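The tray on the bed 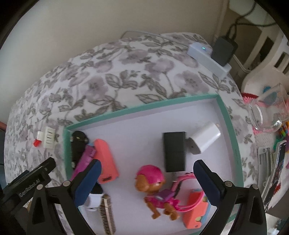 Nilmini Ranasinghe

Vibeke Bach has sold people on the tray for six years now, and I went to see her prepared to be unimpressed. Her method, which she teaches under the name Holst, asks you to put every small thing you can't place into one shallow tray and leave it in plain view until you have dealt with it. No boxes, no labels, no lids. She charges for the course. I wanted to know what exactly the money was for.

We talked upstairs, beside a bed with a flowered spread and a white tray on it with a mint-green rim. A toy skateboard lay next to a bright magenta comb. A toy puppy in a pink helmet was on its side near a white USB charger.

"This is a normal tray," Bach said. "People send me pictures of trays with three matching pens in them. I don't believe those."

I asked what made it different from a junk drawer.

"You can't shut it."

That is more or less the whole theory, and she doesn't dress it up as much as her website does. The site says the method "restores the flow of the home." When I read the line back to her she made a face and said a friend had written it.

She used to work in the returns department at Ferkonia, the mail-order firm, where loose parts came back in envelopes without a note. The staff kept them in open trays because anything put in a closed bin was never looked at again. "I didn't invent it," she said. "I took it home."

Does it work? Bach says 166 people have finished the course and that most of them still use a tray. I asked how she knew. She had sent out a survey last March and 17 had answered. Of those, 13 said yes.

"That's not most of 166," I said.

"No. It's most of the ones who wrote back."

I gave her credit for saying so, though the website still uses the word "most."

My larger doubt is about the bed. A tray on a bed has to be moved before anyone can sleep, and I suspect it gets moved to the floor, then under the bed, and there is your drawer again. Bach has heard this before. She says moving it is the point: you pick it up every night, you get annoyed, and you take one thing out.

"One thing a night," she said. "The comb goes to the bathroom. The charger goes to the outlet. The dog goes back to the toys."

And the white comb-like bit with the red cap, lying on the spread outside the tray?

"I'd have to think about that one."

She was more direct about the competition. Pralton and Stasen both sell divided organizers, and she thinks dividers make people buy things to fill the empty squares. I own a Stasen organizer and have not noticed this in myself, but I did go home and look at it. Two of the squares hold batteries I can't vouch for.

The course costs less than the organizer did. It also comes without a tray, which surprised me. Bach tells students to use whatever they have, a baking sheet if need be. I asked what a person who already owned a baking sheet would be paying her for.

"To be asked about it a month later," she said. "I call them."

All 166?

"The ones who pick up."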